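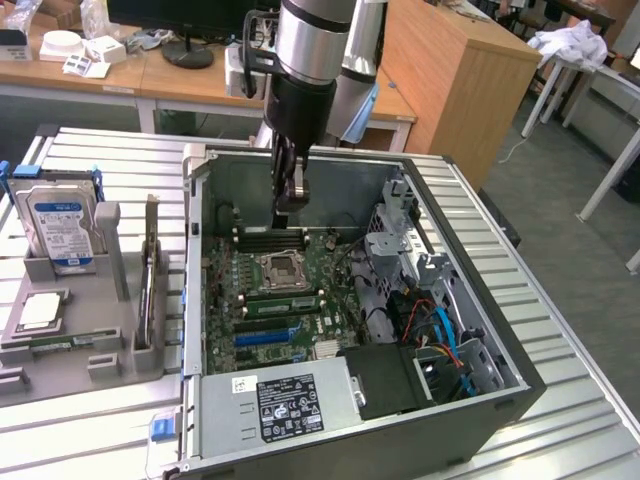
Figure 1. Disassembly cell at the Perkside workshop, with a desktop tower on the work table and parts holder to its left.

Wedonance Household and Shop Automation Program
Second progress report to the Oda Fund
Prepared by Mayu Chiba, program lead, with Obinna Ojo, test engineering

1. Purpose of this report

The Fund asked the program to establish whether a general-purpose robotic arm can take over routine bench and household chores at a standard that a small repair shop would accept. This report covers the period ending in November and deals mainly with the computer servicing task. Laundry folding and dish sorting, which remain at the Berkbridge site, are treated briefly in section 4.

2. Work completed

The computer servicing task was selected because it combines steps that shops perform every day with parts that tolerate very little misplaced force. The task set consists of memory modules, processors, expansion cards and 3.5-inch hard drives, to be moved between an open desktop tower and a parts holder with a separate place for each type. All work is carried out with a two-finger gripper. The program considered a dedicated tool for each part and decided against it on grounds of cost, as few shops would buy or store such a set.

A total of 887 attempts were logged during the period. Of these, 493 were completed without a person stepping in. The remainder were stopped by the operator or by the force limit set on the arm. A stopped attempt is recorded as a failure even where the part was later found to be correctly seated.

3. Findings

Removal is well ahead of insertion. Drives in their brackets give the gripper a firm surface and were the most dependable item in both directions. Expansion cards come out cleanly once the retaining hardware has been cleared, but placing them back requires an alignment that the arm does not yet hold over the full length of the slot.

Memory modules are the main source of stopped attempts. The module must be pressed evenly at both ends, and a single gripper tends to seat one end first. Mr. Ojo's team has tested a two-stage press, which reduced the number of stops but lengthened the cycle.

Processor placement was attempted only under direct supervision. The socket lever is still operated by hand, and the program does not propose to change this in the next period.

Cables continue to present difficulty. Towers with cabling near the drive cage take longer to plan for, and the arm will sometimes decline a path that a technician would regard as clear. Two power supply leads were damaged during the period. Both were replaced from workshop stock.

4. Household tasks

Dish sorting has reached the stage at which unsupervised evening runs can be scheduled. Towel folding is acceptable for a single size of towel only. Mixed laundry has been suspended until the new gripper pads are delivered.

5. Assessment

The program's position is that the arm can assist a technician with removal work now, under supervision. It cannot yet be left to rebuild a machine. Shops interviewed at Perkside stated that a helper limited to removal would be of some use for recycling jobs and of little use for repairs.

6. Spending and next steps

Spending is within the approved budget, apart from replacement boards, where the full allowance has been used. The program requests permission to move unspent travel funds to this line. In the next period, 17 additional tower models will be added to the task set, and insertion of memory modules will be given priority over new part types. Ms. Chiba will forward the revised test plan for the Fund's approval before those trials begin.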